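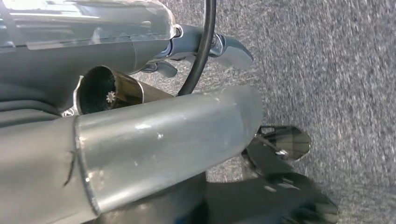

3. Naming practice in spare-parts records

The preceding section dealt with part numbers, which are assigned once and do not change. This section deals with the short text that stands beside the number. In all of the record systems we examined, this text is called the description field, although it seldom describes anything. It holds a noun, one or two qualifiers and, in older entries, an abbreviation whose meaning is known only at the site where it was typed. Search tools depend on this field heavily. A clerk who has the number does not need the name, but a clerk who has lost the number has little else to work with.

Records were obtained from three companies: Bosska, Kistonel and Haslam. Each runs its own parts store and keeps its own list of allowed nouns. The lists were drawn up independently and differ in length, in grammar and in how strictly they are enforced. At Bosska the noun must be picked from a menu. At Kistonel it is typed freely and checked later, in principle each June, against a printed list. Haslam has a list but no check, and its records show the widest spread of terms.

The sample consists of 902 records for plastic and sheet-metal parts. Fasteners, seals and electrical parts were left out, as their names follow trade standards and vary little. Where a record had been edited, all stored versions of the description field were kept and the edits were treated as evidence of uncertainty about the name. Spelling variants were merged before coding. Abbreviations were expanded only where the site could confirm the long form; the others were coded as opaque and excluded from the comparison of nouns, though they remain in the counts for search failure.

Of the records in the sample, 358 had carried more than one head noun during their life. The changes were not spread evenly across types of part. Brackets stayed brackets. Tubes and sleeves were exchanged for each other fairly often, mainly where one part fits inside another and the outer member is short. The largest group of changes involved flat parts with some depth to them, for which "panel," "tray," "cover," "guard" and "liner" all occur. These five nouns appear to be chosen on different grounds. "Cover" and "guard" name what the part does once fitted. "Panel" names its general shape. "Tray" names a shape as well, but one that implies a right way up — and the part as stored on a shelf may not be the way up it has in use. "Liner" depends on knowing what the part is placed against.

A clerk at the receiving desk usually sees a part unfitted, so names based on function are open only to those who already know the assembly. We therefore expected shape nouns to be entered first and function nouns to replace them in later edits. This was the case at Bosska and Kistonel. At Haslam the order was often reversed: the name came in with the purchase order, written by someone familiar with the assembly, and was then replaced in the store by a shape noun that the shelf staff could use. Neither direction of change improved search success in itself. What mattered was whether the earlier noun was kept as a second term. Where it had been overwritten, staff who had learned the older name could no longer find the record and in several instances opened a new one for the same part.

Duplicate records of this kind are hard to detect, as the two entries share neither a number nor a noun. We found 57 pairs by comparing supplier codes and outer dimensions, and this should be read as a lower bound. Pairs in which the supplier had also changed would have been missed. The stock held under one member of a pair was in most cases old stock, left in place after new orders had begun to arrive under the other.

The form most often involved is a long, flat part with raised edges and a number of openings. The raised edges favor "tray," the flatness favors "panel," and the openings tend to rule out "cover" for clerks who take that word to mean a closed surface. A part of this general form is shown in Figure 3.

Figure 3. Black molded plastic part with raised edges and rectangular and rounded cutouts.
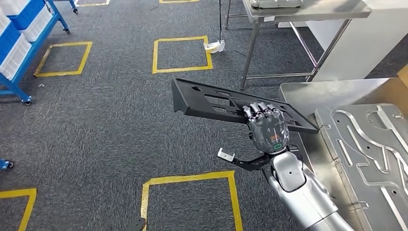
One stock clerk at Haslam objected that the choice of noun was being given too much weight, and that in daily work the shelf location did most of what the name was supposed to do. On this account a wrong name causes trouble only when the part has been moved. The objection is partly borne out by the records. Search failures were concentrated among parts relocated after the store was rearranged, and parts that had kept their original location were found under almost any name. It does not cover the duplicates, however, which arise at the moment of entry, before a location has been assigned.

The Drerkach scheme, described in Section 2 and used at none of the three companies, would handle some of these cases by separating the shape noun from the function noun and storing them in different fields. We applied it by hand to the records with changed nouns. Most could be split without difficulty. The remainder were records in which a single word served both purposes, "guard" being the most common, and for these the coders disagreed about which field should hold the word. A rule allowing the same word in both fields would settle the disagreement at the cost of some redundancy. Whether clerks would fill in the second field without being required to is a separate matter, and the menu logs from Bosska, where an optional qualifier field is left blank in the majority of entries, suggest that many would leave it empty.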